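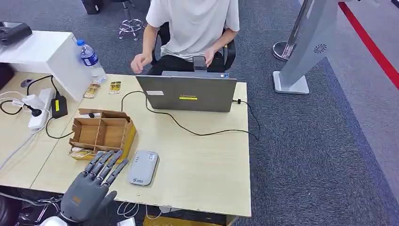

Desks we work at

I started taking these in October, when we moved into the upstairs room at Dendel and everybody got to pick a desk. I picked last (long story, involves a dentist) and I've been nosy about other people's desks ever since. What do you keep within reach? What lives there for months because you can't be bothered to carry it to the kitchen? So this page is a little gallery of how we sit and what we sit next to, and I'll keep adding to it as people let me.

1. Laptop, phone, snacks

Phone clipped to the top of the laptop lid! I have tried this with three different clips and mine always slides off, so I'm full of envy. There's a gray Lenovo with a little white sticker up in the corner of the lid, a water bottle with a blue cap over by the white cabinet, and two small yellow and gold packets lying in front of it. I'm calling them snacks until somebody corrects me.

The long black cable is my favorite part. It goes on a proper tour of the desk, past the cardboard box and back again. I've got one just like that at home and it catches my coffee cup about once a week. And the power strip sits right up on the desktop, cords and adapter brick and all, where you can reach it – I used to keep mine on the floor behind a filing drawer, and I crawled under there every single morning for most of a year before Ylva Blomqvist told me to just put it on the desk. Best advice I've had in this building.

Also, a vote for light wood. We had dark desks at the old Skjelbred office and every crumb showed by ten o'clock. Light wood forgives a lot. The black office chair with armrests gets a vote from me too, as I've been sitting on a kitchen stool since we moved in and my back has opinions.

Things people have asked me

The desks came with the room, so no, I don't know the make. The clip I ended up buying was a Rundex and I don't recommend it, at least not for a thin lid. If you want your own desk on here, tidy or not, leave a note in my tray with your name and where you sit. Please don't clean up first! I like the cables.

More to come once the Akton people downstairs get back to me. They have some 200 desks and I've only been allowed to look at one.

Last updated 10/9/23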